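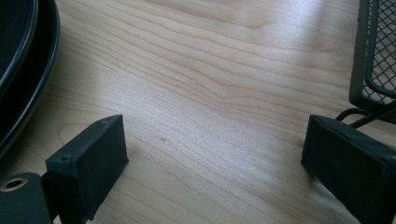

The Posel finger pads over our practice table, with the plates stacked at the back.

Print this page | E-mail this article

Posel hand-held gripper pair: a buyer's review
by Daryna Hordiienko

When our little workshop in Pacheco started planning for a table-setting robot last November, I did what I suspect most people in my shoes do and priced the arms first. I had a lovely spreadsheet with two arms on it, a base, a control box and a very hopeful line for shipping. It was Valdir Quintana, my partner in the Reloria project, who leaned over my shoulder and asked where the teaching gear was. There wasn't a line for it. So we put the arms off until the next budget and bought a pair of Posel hand-held grippers instead, and I've been meaning to write them up ever since (several of you have asked, and I'm sorry it took so long!).

We paid $2,100 for the pair from Cokport, with the marker plates and cables in the box. You hold one in each hand and do the job yourself, laying the table the way you'd like the robot to lay it someday, and the grippers keep a record of how your hands moved. For a shop our size that was a big purchase, though a good deal smaller than the arms, and it meant we could get going while the rest of the money was still being argued over.

Let me start with the fingers, as they're what you'll be looking at all day long. Each one is a plain dark block with a flat, grippy face, and I've grown very fond of them. They hold a plate rim nicely. Glasses took me longer to learn, and for the first few mornings I squeezed far too hard and had to keep reminding myself that a tumbler isn't a jar lid. The pads screw on, so changing them is an easy job with a small driver and a cup of coffee nearby. A spare set is $50, and I'd put two sets in your first order. I didn't, and then I waited three weeks for the post. 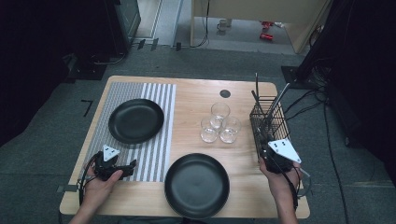
Cables are my one real grumble. Each gripper has its own, and when you reach across yourself for something on the far side you feel the tug at your wrist. Valdir solved it at his end by routing his over the forearm, but I'm shorter and it never sat right on me. If you're measuring up a room, please leave more floor around the table than you think you need, and put a line in the budget for clips and a couple of decent stands. Our first plan had the table pushed up against a wall to save space, and we had to give that idea up before lunch.

The weight is fine for an hour or so. After that my thumbs complain. We work in short turns now and swap over, and I'd count that as a staffing cost if you're writing a proposal, since one pair of grippers really does want two people taking turns. The marker plates on top get in the way a little when you're working close to something tall, like a basket of utensils, and you learn to come in from the front with your elbows out a bit. It feels silly for a day and then you stop noticing.

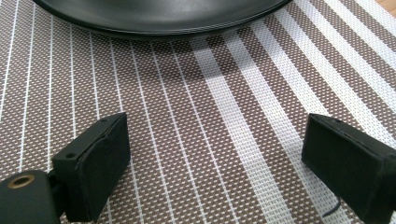 One thing I'm very glad we did was spend a little on the table itself. Our dishes are plain black ones, the glasses are ordinary short tumblers, and the striped placemat was the cheapest thing on the whole list, yet we argued over it longer than anything else. Valdir wanted a solid color. I wanted what people put on their kitchen tables, stripes and all, and I won. Budget for doubles of whatever you choose, from the same shop on the same trip, because patterns get discontinued and you'll want a match when something chips or stains.

Cokport were pleasant to deal with. They answered my e-mails, even the long ones, and sent a replacement when one of our cables arrived with a bent plug. The printed guide is thin and assumes you know more than I did, so set aside an afternoon for fumbling.

Would I buy them again? Yes, and sooner. I'd give the pair four out of 5, with the missing point going to those cables. We're pricing arms again this spring, and my new spreadsheet has the spare pads in it.

Print this page | E-mail this article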